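Mitmachen gesucht: Was kann ein Roboter im Haushalt schon, und was lassen wir ihn besser bleiben?

Hallo zusammen! Ich suche für unser Projekt Garar Leute, die gern aufräumen (oder es hassen, beides ist mir recht) und uns an ein paar Nachmittagen im Juli dabei helfen, Roboterarmen ganz normale Hausarbeit beizubringen. Also Snacktütchen aus der Schale ins Regal, Plüschtiere vom Boden aufheben, Kleinkram an Haken hängen. Klingt nach Kindergarten, ich weiß! Aber probiert mal, zwei Greifern das Zufassen bei einer knittrigen Packung zu erklären.

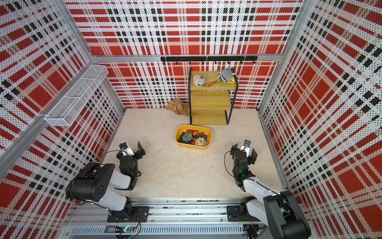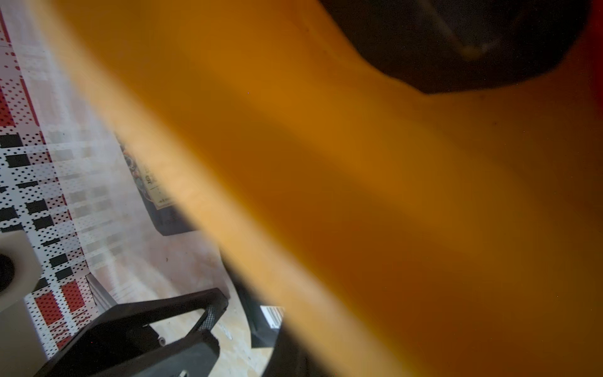 Itwood, Mittwoch, 2. Mai 2018

Ihr steuert die Arme selbst, nach einer kurzen Einweisung von mir. Vorkenntnisse braucht ihr keine, programmieren müsst ihr auch nicht. Eine ruhige Hand hilft, Geduld hilft mehr. Ein Termin dauert zwei Stunden, Kaffee gibt's reichlich.

Mich interessiert vor allem eure ehrliche Meinung: Würdet ihr so ein Ding in die eigene Küche lassen? Ich selbst schwanke noch, je nach Tagesform (meiner und der der Maschine).

Wir haben 10 Plätze, und wer alle Termine mitmacht, bekommt 167 Euro Aufwandsentschädigung. Mindestalter 18, Deutsch oder Englisch, beides geht. Auch Brillenträger und Linkshänder sind herzlich willkommen!

Schreibt mir einfach ein paar Zeilen mit dem Betreff „Garar“ über das Kontaktformular von Flornora und sagt dazu, an welchen Wochentagen ihr könnt. Ich melde mich bei allen.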